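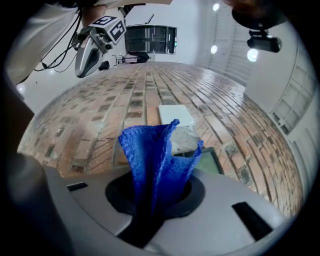
手持ちグリッパーで青い布をつまんだところ。奥ではもう一台を操作中

報道関係各位
2021年6月17日
Briledanoロボットクラブ

学生ロボットクラブBriledano、片づけ競技会「Osovカップ」に初出場します
手持ちグリッパーで「布をつまむ」練習の真っ最中です

こんにちは、Briledanoロボットクラブで広報を担当している者です。プレスリリースを書くのは人生で初めてなので、硬い文章はあきらめて、いつもの調子でお知らせします(顧問の先生の許可はもらいました!)。

私たちBriledanoは、この8月に開かれる学生向けの片づけ競技会「Osovカップ」に出場することになりました。クラブとしては初出場です。エントリー完了のメールが届いたときは部室で変な声が出ました。隣の吹奏楽部のみなさん、すみませんでした。

■どんな競技?
Osovカップは、床に散らばった日用品をロボットアームが拾って、決められた場所へ運ぶ競技です。制限時間は30分。布、箱、透明な容器など、形も硬さもばらばらのものが出てきます。何がどこに置かれるかは当日まで秘密で、しかも床の模様まで会場ごとに変わるらしく、発表を読んだときは全員で「床も!?」と叫びました。

運べた品物の数だけで順位が決まるわけではなくて、置き方のていねいさも採点されます。布を投げ込むようにして終わらせると減点です。うちのチームは去年まで車輪型のロボットばかり作っていて、速く走ることなら少しは自信があるのですが、やさしく置くとなると話が別で、いまだに毎回ひやひやしています。

■いまやっていること
ロボットアーム本体の調整と並行して、人がグリッパーを手に持って動かし、お手本のデータを集めています。アームに覚えさせる動きを、まず自分たちの手でやってみせるわけです。目標は400回分。ひとつの動きを最初から最後まで通して1回と数えるので、途中で落としたらやり直しです。そして、よく落とします。

なかでも手強いのが、マイクロファイバーの布です。タオルみたいなループのある生地で、見た目はふわふわなのに、つまむ場所によって形がまるで変わります。端をつまめばだらんと垂れるし、真ん中をつまむと山みたいに立ち上がって、奥に置いたものが隠れてしまいます。部内ではこの立ち上がった形を「富士山」と呼んでいて、きれいに決まると歓声が上がります。競技の点数にはまったく関係ありません。

布の次に難しいのは透明なものです。人の目でも見落とすくらいなので、カメラで見つけるのはもっと大変。ここは画像処理班が毎晩遅くまで(門限の範囲で!)がんばっています。私は画像処理がさっぱりなので、差し入れ係を兼ねています。好評なのは塩むすびです。

■練習を見に来ませんか
取材や見学を受け付けています。練習場所はKarimi学習センターの多目的室です。床にもの を並べて練習していますので、足もとの見やすい、動きやすい靴でお越しください。グリッパーの操作体験もできます。大人の方がやると、なぜか皆さんだんだん無口になって、最後はしゃがみこんで夢中になります。保護者見学会のときもそうでした。写真撮影はもちろん大丈夫ですが、部員の顔がはっきり写る場合は先にひと声かけてください。

8月の本番前には、公開リハーサルも予定しています。定員は約70名、入場は無料です。日時が決まりしだい、クラブの掲示板と「Mostis」(私たちが毎月出している部内新聞です)でお知らせします。Mostisは紙で117部だけ刷っていて、余りがあればセンターの受付に置いてあります。今月号の特集は「布との戦い」で、失敗談だけで見開きが埋まりました。四コマ漫画も載っています。

■部員からひとこと
「夢にまで布が出てきます」(操作班)
「透明なコップを買うときに、見つけやすさで選ぶようになりました」(画像処理班)
「ケーブルの長さは余裕を持って。本当に余裕を持って」(機体班)

■クラブについて
Briledanoは、ものづくりが好きな学生が集まって活動しているロボットクラブです。経験者も未経験者もいて、私も入ったときはドライバーの回し方から教わりました。はんだ付けはまだ下手です。新入部員は一年中いつでも歓迎なので、競技会のあとに来てくれてもうれしいです。文章を書くのが好きな人も、ぜひ! 広報の後輩がほしいです。

■取材・見学のお申し込み
Briledanoロボットクラブ 広報係
Karimi学習センター受付に、ご所属と希望の日時を書いたメモをお預けください。折り返し広報係からご連絡します。テスト期間中は返事が少し遅くなります。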